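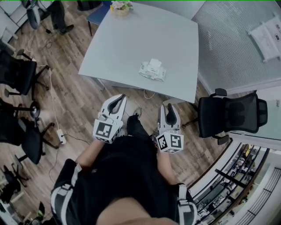

Section 4. Fitting the pads and marker cubes, and first checks

Do the work in this section after both Timano grippers have been assembled and the triggers move freely (Section 3). You will fit the finger pads, attach the marker cubes, put on the shoulder straps and make a first short recording. The whole section takes one evening if the printed parts are already cleaned up.

You need:
Two assembled grippers, left and right
Finger pads, in matched pairs
Marker cubes with the printed faces already glued on
Hex key and small flat screwdriver from the kit
Shoulder straps with buckles
Isopropyl alcohol and a lint-free cloth
A steel ruler
A laptop with the Prato recorder installed

4.1 Fitting the finger pads

1. Wipe the inside of each finger with alcohol and let it dry. Support material left in the channel will hold the pad off its seat, so check with a fingernail.
2. Start at the base of the finger. Push the pad's bottom lip into the channel and work toward the tip with your thumb.
3. Check that the textured side faces the other finger. On the first batch of pads the two sides are easy to mix up.
4. Put in the tip screw and turn it until the head touches. Then give it a quarter turn more and stop.
5. Repeat for the second finger, using the other pad from the same pair.
6. Squeeze the trigger slowly, all the way, and let go. The pads should meet evenly along their length and the fingers should open again without help.

Note: If the pads meet only at the tips, the base lip is not seated. Take the pad out and start over from step 2. Tightening the tip screw will not fix it.

Caution: Keep your free hand clear of the fingers while you test the trigger. The return spring is stronger than it looks, and the linkage behind the fingers has pinch points on both sides.

4.2 Attaching the marker cubes

The recorder works out where each gripper is by reading the black-and-white patterns on its cube. Left and right cubes carry different patterns and can't be swapped.

1. Find the label inside each cube. L goes on the left gripper and R on the right.
2. Slide the cube onto its post until it clicks.
3. Turn the cube so that its arrow lines up with the notch on the housing.
4. Tighten the set screw.
5. Measure from the center of the cube to the pivot of the fingers. It should be 100 mm. Write down the value you get for each gripper and enter it in Prato under Tool Offsets.
6. Wipe fingerprints off the cube faces.

Note: A cube face with a bubble or a lifted corner should be printed again. Use matte paper. Glossy stock picks up ceiling lights and the pattern drops out at some angles.

4.3 Putting on the straps

1. Loosen both straps fully before you put them on.
2. Bring one over each shoulder and close the buckles.
3. Pull the slack out evenly. You should be able to raise both arms straight ahead without the straps sliding toward your neck.
4. Tuck the loose ends under the elastic loops.
5. Pick up the grippers and walk to your table. Reach to the far edge with each hand, then cross your hands in front of you. Nothing should catch.

The straps in the current kit come from Van den Broek and run long. Shorter builders can cut them down, but only after a full session with them on. Seal the cut end with a lighter.

Caution: Before you pick up the grippers, look at the floor. Move power strips and charging cords away from where you will stand. With both hands full and your eyes on the table, you won't see them.

4.4 Grip check

Do this check with each gripper separately, and repeat it any time you change a pad.

1. Crumple a small piece of scrap packaging or paper until it fits easily between the open fingers.
2. Place it on the table.
3. Lower the gripper over it and close the trigger until you feel resistance. Hold for 60 seconds.
4. While holding, turn the gripper on its side, then point the fingers straight up.
5. Lower it again and release. The piece should come free on its own or with a light shake.

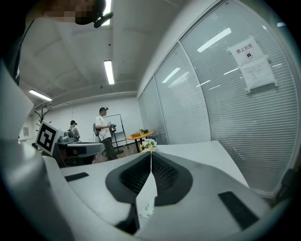 Soft scrap tells you more than a hard block does at this stage. A block will stay put even when one pad is slightly twisted, and you may not find out until you try to pick up cloth or a bag. Look straight down the fingers with the trigger held. You want the crumpled piece well down in the gap, as the white one is here, with a dark pad coming in from each side in a V and the grid surfaces facing each other. If the piece creeps toward one edge, compare the two pads. One of them usually sits proud of its channel. Take it out, clean the channel and fit it again before you go on.

If the scrap slips and both pads are seated correctly, wipe the gripping surfaces with alcohol and try again. New pads can have a trace of mold release on them.

4.5 First recording

1. Turn on the cameras and start Prato on the laptop.
2. Wait until both gripper icons turn green. An icon that stays gray means that the recorder can't see that cube.
3. Stand at the table with the grippers in front of you, fingers open.
4. Press Record.
5. Pick up one light object, move it a hand's width and set it down. Use the left gripper first, then the right.
6. Press Stop and open the playback window.
7. Check that the drawn fingers on the screen close at the same moment as the real ones.

If the two are out of step, go back to Tool Offsets and check that you entered the left and right values in the correct boxes. This is the most common mistake in this section - Jaqueline Xolalpa has fixed it on most of the builds made at Ilero, her own included.

Note: Other people can stay in the room during a recording. Ask anyone else who is holding a gripper with a cube on it to keep it out of your camera's view, or give each set its own marker numbers (see Section 7).

4.6 Before you put the kit away

Leave the fingers open so the pads don't take a set. Turn off the cameras, then unplug the chargers. Store the cubes on their posts with the cloth covers over them, and hang the straps up with the buckles closed. Check the tip screws again after the first full session. They settle a little, and after that they normally stay tight.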